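Ticket: court roll entries sorting into the wrong year
Product: Dunomier (chronology and transcription database), version 3
Collection: Dumgate manor court rolls
Site: Nellbridge reading room server
Status: Resolved, one item open
Priority: Normal

Problem as reported
Entries from courts held between the start of January and Lady Day appear a year too early in the timeline view. The transcription text is correct and so is the regnal year field. Only the computed date is wrong. Users first noticed it in the series of fines for withheld labor services, where a tenant is fined for refusing to mow, then appears to be ordered to mow several months later. Search by year range is affected the same way. Export to CSV carries the wrong year.

Environment
Single server install, default locale, calendar module enabled. The collection was imported in August from the older card index. Import log shows no errors, only warnings about missing membrane numbers, which are expected for this collection.

Steps to reproduce
Open any February court in the Dumgate collection.
Note the regnal year and the feast-day date in the heading.
Switch to timeline view.
The court is placed before the Michaelmas court of the same regnal year when it should come after.

Log, first session
09:40 Reproduced on the test copy. The feast-day lookup returns the right month and day. The year is lost after that step.
10:05 Checked the regnal year table. Start and end dates match the printed handbook. No fault found.
10:20 Checked the "year begins" setting. It is set to Lady Day for the whole collection. That is correct for dates of grace written by the clerks, but the rolls are dated by regnal year and should not pass through this setting at all.

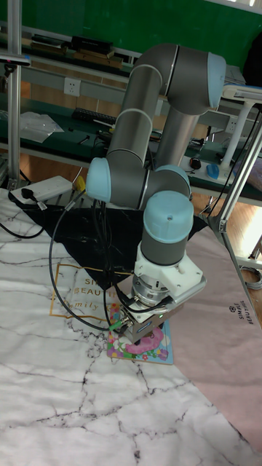 10:45 Turned the setting off on the test copy. February courts moved to the right place, but the 30 entries copied from the priory cartulary broke, as those do use the year of grace. A single setting per collection cannot cover both kinds of source. Turned it back on.
11:10 Looked at the import template. The field "dating style" is blank in every row that came from the card index. Dunomier treats blank as "year of grace" and applies the Lady Day adjustment. The documentation says blank is treated as "unknown" and left alone. The documentation is wrong for version 3.

Cause
Blank dating style plus a Lady Day year start. The regnal year is converted to a modern year correctly, then adjusted a second time. Courts after Lady Day are not touched, so most of the roll looks fine and the fault is easy to miss. 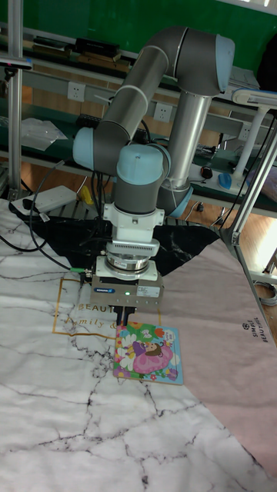 Gripper fingers open over the picture book, marble-patterned mat.

Log, second session
14:00 Took a full backup before editing records.
14:15 Batch edit on the test copy: dating style set to "regnal" where the source type is court roll and the regnal year field is filled. Some 500 records changed. Cartulary entries set to "grace" by hand.
14:50 Rebuilt the date index. Timeline order now agrees with membrane order for every roll checked, apart from one membrane that was stitched in upside down and numbered from the wrong end. Left as is, with a note in the record.
15:10 Compared 50 records against the Nedeljković printed edition. All but two agree. In those two the edition takes the feast as the translation of the relics and Dunomier takes it as the main feast. The roll does not say which. Flagged as uncertain -- not a software fault.
15:30 Applied the same edit to the live server. Cleared the cache. Users need to log out and back in before saved searches show the new dates.

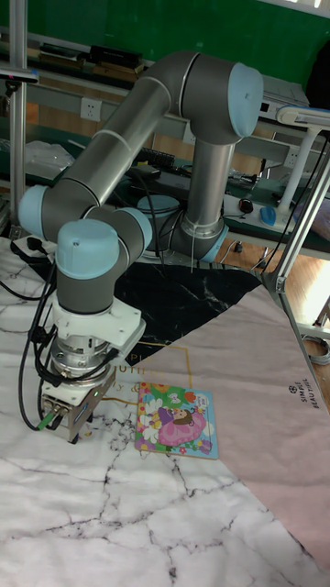
Uncertain dates are the one item still open. The record view marks them with a small colored tag, and readers at Nellbridge have asked for tags that can be told apart in a long list of amercements. The current amber and yellow are too close. Proposed pair: a light blue like the joint caps on the robot arm for dates that have been verified, and a plain gray like its links for dates that have not. Those two stay distinct at small sizes. The tag text should remain, for printing in black and white.

Workaround for other sites
Fill in the dating style column before import, even if every row has the same value. If the import is already done, run the batch edit and rebuild the index. Do not change "year begins" to January to hide the problem. It will look right for court rolls and shift any charter or cartulary dated by the year of grace.

Follow-up
Documentation fix requested for the blank value.
Warning on import when dating style is empty -- requested, no target version yet.
Tag colors passed to the interface queue as a separate ticket.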